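Handout 11: Arbeitsplätze aufräumen und Abfälle trennen
Kurs Büro- und Objektpflege, Teil B
Leitung: Huiling Lu, Vertretung Bastian Reuter

Lesezeit: 3 Minuten

In der letzten Einheit ging es um leere Flächen. Heute geht es um Tische, an denen gearbeitet und gegessen wird. Dort liegen Geräte und Abfall nebeneinander, und beides wird unterschiedlich behandelt.

1. Was bleibt, was geht

Vor dem ersten Griff wird der Tisch einmal ganz angesehen. Laptop, Maus, Controller, Sprühflasche und Trinkflasche gehören zum Arbeitsplatz und bleiben stehen. Eindeutiger Abfall sind zerknülltes Papier, Verpackungen von Snacks und benutzte Pappbecher. Zweifelsfälle (Beutel mit einer Karte darin, Röhrchen, Klebebandrollen, beschriebene Zettel) werden nicht weggeworfen. Sie kommen an den hinteren Tischrand, und man fragt nach.

2. Reihenfolge

Zuerst die großen, leichten Teile: flache Kartons, Papier. Dann Becher und Deckel, zuletzt kleine Verpackungen und Krümel. Gewischt wird erst danach. Liegende Becher werden vor dem Anheben auf Reste geprüft. Kabel auf der Platte werden angehoben, nicht gezogen.

3. Eimer

Der Eimer mit Beutel steht neben dem Tisch, nicht darunter. Karton gehört zum Altpapier, sofern ein eigener Behälter da ist. Im Übungsraum Grarncombe gilt die Hausregel von Frau Lu: Kleine Kartonstücke dürfen in den Restmüll, große werden gefaltet und in den Flur gestellt. Ist der Beutel bis zum Rand voll, wird er gewechselt. Nachdrücken mit der Hand ist nicht erlaubt.

4. Boden

Steckdosenleisten unter dem Tisch werden nicht verschoben. Feucht gewischt wird nur mit Abstand dazu.

5. Übung

Zu zweit, ein Tisch, nur Abschnitt 1 und 2. Der Bogen von Jinfeng Liang hat 54 Punkte, bestanden ist ab 82 Prozent der Punkte. Im März lag der Kurs im Schnitt bei fast 55 Prozent, meist wegen der Zweifelsfälle. Bitte Abschnitt 1 noch einmal lesen.

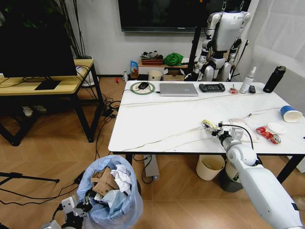
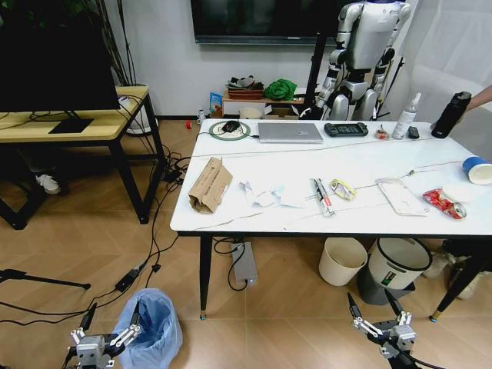
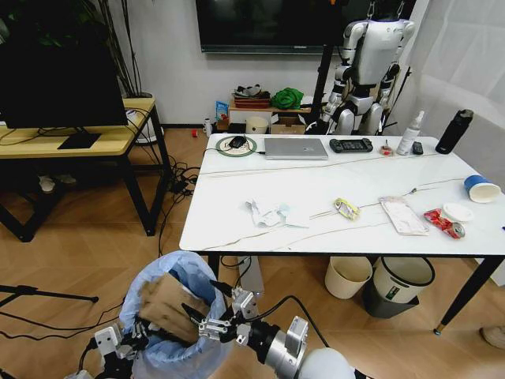
Abb. 1–3: Tisch mit Arbeitsgeräten am hinteren Rand und Abfall auf der Platte.

Zur nächsten Einheit bitte eigene Handschuhe mitbringen. Thema sind Teeküchen.

Kontakt: Kursbüro Stistemach, Hiwot Tsegaye | © Stistemach | Nach oben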